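Projet de fin de semestre : réaménager une cuisine jouet pour le coin dînette
Rapport de Teófilo Valderrama, rendu le 19/08/2021
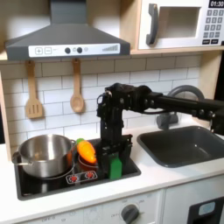

Quand j'ai choisi le sujet, je pensais franchement que ce serait l'affaire de deux après-midi (j'ai une petite sœur, je croyais tout savoir sur la dînette !). J'y ai passé presque tout le mois de juillet, et je ne le regrette pas du tout. La consigne de l'atelier Inbridge était simple : prendre une cuisine pour enfants, étudier comment on y range et comment on y joue, puis proposer un aménagement. Moi, j'aime bien cuisiner pour de vrai, alors je suis parti de là.

Le point de départ

J'avais deux modèles en tête, le Homico et le Punoletti. J'ai fini par écarter le Homico, trop large pour l'étagère de l'atelier, qui fait 900 mm. Le Punoletti en fait 746, ça rentre, et il reste de la place à côté pour poser la caisse des légumes. Ce qui m'a plu tout de suite, c'est que tout ressemble à une cuisine d'adulte en petit : le plan de travail blanc, l'évier gris foncé à droite, la hotte, le carrelage blanc façon métro avec ses joints gris. Même le petit panneau de commande à l'avant de la plaque, avec ses deux symboles rouges !

Ce que j'ai essayé

Première version : toute la vaisselle dans l'évier. Mauvaise idée. L'évier est profond, on y fourre tout et après on ne retrouve plus rien (comme chez moi, en fait). Deuxième version : la vaisselle alignée le long du mur, mais alors on n'a plus la place de « couper » les légumes, et c'est quand même le moment préféré de tout le monde.

La troisième est celle que j'ai gardée. La marmite en inox reste sur le feu de gauche, la petite poêle rouge orangé sur celui de droite, et la carotte va dans la poêle. J'avais commencé avec la carotte dans la marmite, sauf qu'elle disparaissait au fond et que ma sœur la réclamait toutes les deux minutes. Dans la poêle, on voit l'orange et les fanes vertes de loin, c'est beaucoup plus gai. Pour les ustensiles, la spatule ajourée et la cuillère en bois sont suspendues à leurs crochets sous la hotte, le manche en haut. J'adore ce détail, ça fait tout de suite vraie cuisine et ça libère le plan de travail.

Les difficultés

Les crochets, surtout ! Ils sont minuscules et j'ai fait tomber la cuillère je ne sais combien de fois. L'autre souci, c'était le budget : 3 000 points d'atelier au départ, dont 316 partis dans une série de légumes Asamoah beaucoup trop gros pour la poêle. J'aurais dû mesurer avant, leçon retenue. L'aubergine sert maintenant de presse-papiers sur mon bureau.

Ce qu'il me reste à faire

Je voudrais ajouter un torchon près de l'évier et trouver un couvercle pour la marmite, j'en ai repéré un qui devrait aller. Et si l'atelier me prête la cuisine encore un peu, je tenterai une version pour gaucher, avec l'évier de l'autre côté.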